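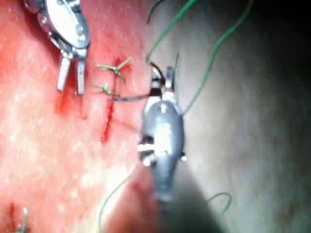

Netota Green is a practice suture made for people who tie a lot of knots and want to see every one of them. We make it in one color, and we are very fond of that color. Against a red wound line it stands out right away: two knots pulled down over the upper part of a cut, fresh blood along its length, and you can still pick out the short tails on each one, splayed like a little star on the bigger knot and lying mostly sideways on the smaller. Try that with black thread on a dark surface and you spend half your time hunting for the end you just let go of. With green you look down, find the tail, and get on with the next throw.

For training and bench practice only. Not sterile. Not for use on patients or live animals.

What the thread is like

It's a braided polyester with a light coating, and it has a nice soft hand. It bends easily, holds a loop while you bring the other end around, and doesn't spring back at you the way stiff single-filament thread does (we like that stuff too, but it's a hard way to start). The coating lets a throw slide down when you want it to. Once you lay the second throw square on top and snug it, it grips.

The color goes all the way through the braid. Run it back and forth through a pad all Friday afternoon and it will still be green at the end, though it will pick up some red if you're working with stage blood or on fresh tissue from the butcher. A rinse in cool water brings most of it back. Warm water tends to set the stain, so skip that.

Sizes

We make it in 2-0, 3-0 and 4-0. If you're buying for a first class, get the 3-0. It's thick enough to see from the next seat over and fine enough that the knots look like real knots. The 2-0 is great for demonstrations and for one-handed ties on a board. The 4-0 is lovely to work with once your hands have settled down, and it's the one to choose if you're practicing under magnification or with long instruments, where a big knot gets in its own way.

Every strand is 60 cm long. You can get a good row of interrupted stitches out of one if you keep your tails short.

Needles

Strands come with a half-circle taper needle or a three-eighths reverse cutting needle already attached, or plain with no needle at all for tying drills. Taper goes through soft tissue and sponge-type pads very smoothly. Reverse cutting is the better pick for skin pads with a tough top layer, like our own Brudow pads. The needles are sharp and they stay sharp for a good long session, so please put a sharps tub on the bench before you open the box.

How it comes

Bench pack: 32 strands, one size, one needle type, each strand wound on its own card. The card has a slot at the side, and if you pull slowly the thread comes off flat with hardly any curl.

Class box: 216 strands in a flat box with a divider, so you can mix two sizes. Tell us the split in the order notes. Any split is fine.

Plain spool: no needles, 2-0 only. Cut it to whatever length you like.

A few tips from our own bench

Leave the tails longer than feels right on your first few knots, then trim them together at the end. Very short tails look tidy, but if a knot is going to slip you'd like to have something left to grab.

Work from one end of the cut and don't rush to close the whole thing. Put in two stitches, stop with the lower part still open, and look at how the edges meet under the knots. If they're bunching, you're pulling too hard. This thread is strong enough to let you do that, so go easy – snug is plenty.

Hold the thread by its tail when you use an instrument. Jaws will flatten and fuzz any braid if you clamp the middle of it, ours included.

Testing

We pull-test strands from each batch in our Kudomside workshop, and the current August batch is the smoothest we've run so far. We tied almost 3,000 knots while settling on the coating, most of them in 3-0, and there's still a tray of them by the door with green fuzz all over it.

Goes well with

Brudow skin pad, firm or soft
Long needle driver, straight or curved handle
Netota stage blood, washable, small bottle

Storage

Keep the cards in their box, away from sunlight. Let used strands dry flat before you put them back.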